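Rollholm upper floor cleared for January move

Dec 28, 2022

The upper floor of the Rollholm building in Tolentino is being put in order ahead of the arrival of a second tenant in January, the building's management company, Serkex, said in a notice to occupants.

The work covers the open landing at the top of the stairs, the corridor behind it and the rooms on either side. The wooden floor stays as it is. An earlier plan to cover it with carpet was dropped in the fall after tenants objected to the cost, which had been put at $4,000. Cleaning and patching the boards is budgeted at $2,965 instead.

Drinking water is the other item on the list. The large jugs now kept on the landing will go to a ground-level storage room, and the railing side will be left open as a walkway. Deliveries will continue every 2 weeks from the same supplier, with 5 jugs in each order.

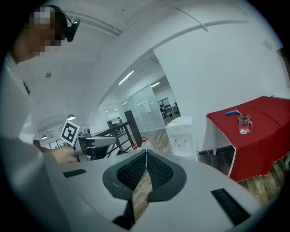
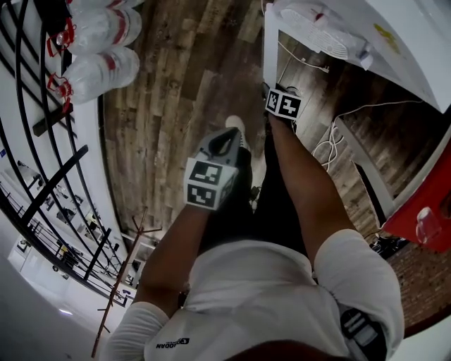
The upper floor at Rollholm, with its wooden flooring. Water jugs lie beside the black railing in the second photo.

Occupants have been asked to gather up loose cables before the floor crew comes in, and to label any they want to keep. Cables left without a label will be boxed and held at the front desk until the end of January.

Coat racks and small tables can stay on the floor for now but must be moved away from the walls on the day the boards are patched. The pendant lamps are not part of the job and will be left in place.

The new tenant, Himwood, designs shelving for small shops and will take the rooms at the far end of the corridor. Its lease runs for two years. The company plans to bring its own desks and will share the kitchen downstairs.

Serkex said the stairs will remain open during the work. Anyone who needs to receive a large delivery that week should use the rear entrance and let the front desk know a day ahead.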